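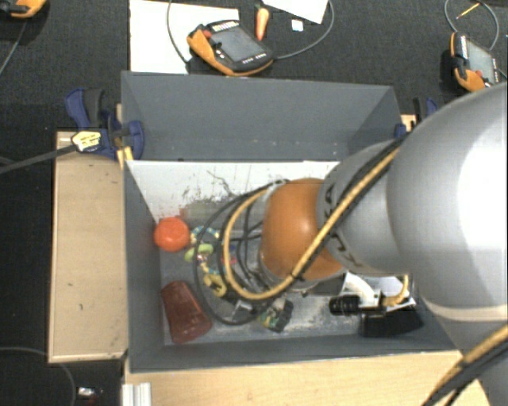 Stijn Schouten

Figure 1. A mixed set of small items in the grey bin. The red-orange ball lies against the left wall, with the ring-shaped toy beside it.

4. Resting positions of mixed toys in rectangular bins

4.1 Scope

This section deals with where small household toys come to rest when several are stored together in a deep bin with straight sides. The question matters for toy storage in nurseries and shared playrooms, where a bin is filled in one go at tidying time and emptied piecemeal over the following day. Earlier work on storage furniture has mostly measured volume, that is, how much a container of a given size will hold. Much less has been written on sparsely filled containers, in which the floor remains partly exposed and each item can find its own place.

We restrict ourselves to the sparse case. Full bins behave as packed beds and are treated in Section 5.

4.2 Materials

The items came from the Wudetti collection, a set of used toys and household objects gathered from playgroups in Pritwood. It includes balls, rings, plastic parts separated from larger toys, and cups and other tapered forms. Items were not cleaned or sorted by colour beforehand. Pieces without a parent toy were kept in the set, as they make up a good share of what is found at the bottom of any playroom bin.

The bin in Figure 1 is rectangular, grey and open at the top. Below the far wall there is a white panel which slopes down towards the floor. The panel carries dark scratches and scuffs. Surface wear of this kind was recorded for each bin but was not used as a variable, as we had no means of controlling it.

4.3 Procedure

Items were tipped from a shallow tray held level with the rim. The tray was turned over along its long edge in a single movement, and the contents were left until all motion had stopped. Positions were then noted against a grid of 9 columns, beginning at the left wall. In all, 2,114 resting positions were recorded under the four conditions of the Kallstead protocol: level bin, tilted bin, level bin with liner, and tilted bin with liner. Two observers coded each position separately. Where they disagreed, the item was entered under both columns at half weight.

Orientation was coded only for items with a clear long axis or a clear difference between their ends. Balls were therefore left out of the orientation table, as were rings lying flat.

4.4 Round items

Balls were found next to a wall more often than in open floor. A sloping panel strengthens the effect, since a ball landing on it has no stable place short of the floor. The ball in Figure 1 is a typical end state: it rests against the left wall, just below the white panel, where two boundaries limit its movement. We refer to such places as corner traps, although the angle between the surfaces need not be a right angle.

Corner traps fill early and tend to stay filled. In practical terms, a ball lying in one is also harder to lift out by hand, as the fingers can reach round it on the open side only.

4.5 Rings, flat pieces and overlap

Rings settle quickly and seldom travel. Their main effect is on other items, which come to rest partly on top of them — a form of contact we call bridging. The multicoloured ring in the figure has a lime-green oval piece across its left portion. An overlap of this kind was coded as one bridge, whatever the length of the contact.

Sobczak's model of loose storage treats each item as a disc and allows no overlap at all. It gives fair results for balls and poor ones for mixed sets. We suspect that the fault lies with the disc assumption and that a simple height term would remove most of the error, but this has not been tested here.

4.6 Tapered items

Cups and cup-like forms were coded by the direction of the narrower end. The dark red object at the lower left of Figure 1 points up towards the ball, with its wide end close to the near wall, and was entered as "narrow end away". A tapered object on its side rolls along a curve, so its final direction depends on the space available as well as on how it landed. In crowded trials the curve was cut short by neighbouring items, and the coded direction then says little about the object itself.

4.7 Limits

The grid takes no account of height. Two items in the same column may be stacked or side by side, and the record does not tell them apart unless a bridge was also coded. Soft toys were excluded throughout. The liner conditions are reported separately in Section 4.8, where the column counts are given by item class.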